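3. 연구 방법

3.1 조사 대상과 기간

본 연구는 1인 가구와 2인 가구의 가정 내 음식물 폐기량을 계량 기록 방식으로 조사하였다. 조사 대상은 Bivside 지구의 임대 공동주택 단지인 Horgan에 거주하는 가구로, 사전 설문에 응답한 838가구 가운데 주 4회 이상 집에서 조리한다고 답한 가구를 우선 추출하였다. 본조사는 7월부터 11주 동안 실시하였다. 이 기간을 택한 것은 여름철에 과일과 채소의 폐기 비중이 높아진다는 선행 연구의 지적을 확인하기 위해서이다. 장기 여행이나 입원으로 2주 이상 집을 비운 가구는 분석에서 제외하였으며, 해당 가구는 19가구였다.

가구 유형은 주민등록상의 인원이 아니라 실제로 주 5일 이상 함께 식사하는 인원을 기준으로 나누었다. 같은 주소에 살더라도 식재료를 따로 구매하고 냉장고 칸을 나누어 쓰는 경우에는 각각을 별도의 1인 가구로 처리하였다. 이 기준은 Geraghty와 Fiore의 예비 조사에서 사용한 것을 그대로 따랐다.

3.2 계량 및 기록 절차

참여 가구는 음식물을 버리기 전에 무게를 재고 그 값을 기록지에 적었다. 계량에는 가정용 디지털 주방저울을 사용하였고, 단위는 그램으로 통일하였다. 저울 위에 빈 그릇을 먼저 올려 영점을 맞춘 다음 폐기할 음식물을 담아 재도록 안내하였다. 그릇의 재질과 크기는 지정하지 않았으나, 한 가구 안에서는 조사 기간 내내 같은 그릇을 쓰도록 하였다. 국물이 있는 음식은 체에 걸러 건더기만 재고, 국물의 양은 컵 단위로 따로 적게 하였다(그림 2 참조). 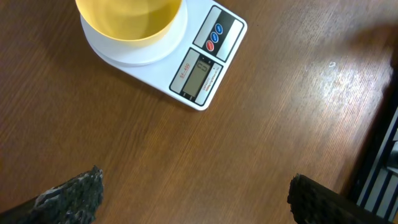
그림 2. 가정용 디지털 주방저울과 빈 그릇

기록지에는 폐기 시각, 품목, 무게, 폐기 사유를 적는 칸을 두었다. 폐기 사유는 '상함', '유통기한 경과', '먹고 남음', '조리 중 손질', '기타'의 다섯 항목 중 하나를 고르도록 하였다. 뼈, 조개껍데기, 과일 씨처럼 일반적으로 먹지 않는 부분은 '조리 중 손질'로 적되 분석 단계에서 분리하였다. 감자 껍질이나 무청처럼 가구에 따라 먹기도 하고 버리기도 하는 부분은 응답자의 판단에 맡겼다. 이 때문에 같은 품목이 가구에 따라 다르게 분류된 사례가 있으며, 이에 대해서는 5장에서 다시 논한다.

기록지는 2주마다 회수하여 기록 관리 프로그램 Onon에 입력하였다. 입력은 두 사람이 각각 수행한 뒤 대조하였고, 값이 서로 다른 경우에는 원본 기록지를 다시 확인하였다. 무게가 적혀 있지 않거나 단위가 불분명한 기록은 해당 가구에 전화로 문의하였으며, 일주일 안에 확인되지 않으면 결측으로 처리하였다. 이러한 과정을 거쳐 최종 분석에 포함된 폐기 기록은 1518건 이상이다.

3.3 변수의 구성

종속변수는 가구원 1인당 주간 폐기량이다. 손질 과정에서 나온 비가식부는 이 값에 포함하지 않았다. 독립변수로는 가구 유형, 주간 장보기 횟수, 묶음 포장 상품의 구매 비율, 냉장고 용량, 주당 외식 횟수를 사용하였다. 장보기 횟수와 구매 비율은 영수증을 근거로 산출하였고, 영수증이 없는 경우에는 주 1회 실시한 전화 면접의 응답으로 대신하였다. 배달 음식은 외식 횟수에 넣지 않고 별도의 통제변수로 두었다. 배달 음식을 남겨 이튿날 버린 경우가 예비 조사에서 자주 보고되었고, 그 양이 직접 조리한 음식의 폐기량과 다른 분포를 보였기 때문이다.

3.4 자료의 한계

자가 기록 방식에서는 기록 행위 자체가 폐기량을 줄이는 효과가 생길 수 있다. 이를 살피기 위해 첫 2주와 마지막 2주의 평균을 가구별로 비교하였으며, 결과는 4.1절에 제시한다. 또한 가정용 저울은 제품에 따라 최소 표시 단위가 다르므로, 5그램 미만의 기록은 모두 5그램으로 환산하였다. 차 찌꺼기와 커피 찌꺼기는 물기를 머금은 정도에 따라 무게 차이가 커서 분석 대상에서 제외하였다. 반려동물에게 준 음식도 폐기로 보지 않았으나, 기록지에 별도로 적은 가구가 있어 그 내용을 부록에 실었다.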